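August, evening, after ten

I have promised to myself that I write down each day of the trial, also when I am tired, and today I am tired. So I sit in the kitchen with tea and I try to do it properly.

The Prullero kit is on loan to us for 31 days. Brandadano sells it as a ready package: the arm, the gripper, the small camera, the software and a thick manual which was translated by somebody who, I think, learned English in the same way as I did. They say it is meant for small workshops like ours at Nondside, where old office computers are taken apart and the good parts are sold again. In the brochure there is a photo from Chiba with a very clean bench. Our bench is not like this.

Today was the day for processors. I had been a little afraid of it. The memory modules went well earlier this month, but a processor socket does not forgive. If one pin is bent, the board is worth nothing to us. I read chapter 6 of the manual two times before I switched on the arm, and then I read again the page about closing force. For metal fingers they recommend the lowest setting, and I have put it even one step lower than the arrow shows.

I began with an old Dell.

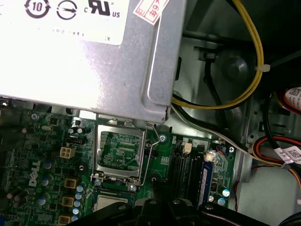
Again a green board, and the black gripper:

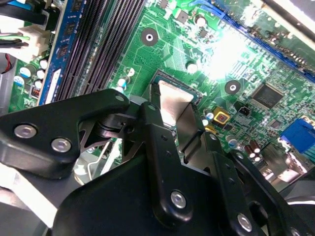
I have written to Brandadano before the trial with my list of worries, and their answer came this afternoon. I copy the most important part, so that I have it in one place.

Can the kit open the retention lever on a processor socket by itself, without a person?

In the basic package this is left to the operator. The lever routine is an extra module, it costs 300 more for each licence, and it must be taught separately for every type of socket.

So this is clear now, and I am glad that they wrote it so directly. But it changes my calculation. We receive many different boards, and if I must teach every socket, the first weeks will be slower than by hand. After this, perhaps, it becomes better. I asked also if the teaching can be saved and shared between two arms, but to this they have not yet replied.

Some more notes for my report. The manual says 93 per cent for memory modules, and I don't have enough boards behind me to agree or to disagree. The emergency stop is in a good place. The menu for the camera light is in a bad place, under "Advanced", and I look for it every time. The software asked me for an update in the middle of the morning and I refused. The cable from the controller is too short for our bench, so I have moved the controller onto a chair, and I must remember to ask for a longer one.

My opinion for this evening: I like the machine more than I expected and the price less than I expected. I will not decide before the trial is finished. Tomorrow I want to start with the force setting again and write every value in the table, also the ones which seem the same.

The tea is cold already. I go to sleep.

Contact | Copyright: the author, all rights reserved | Back to top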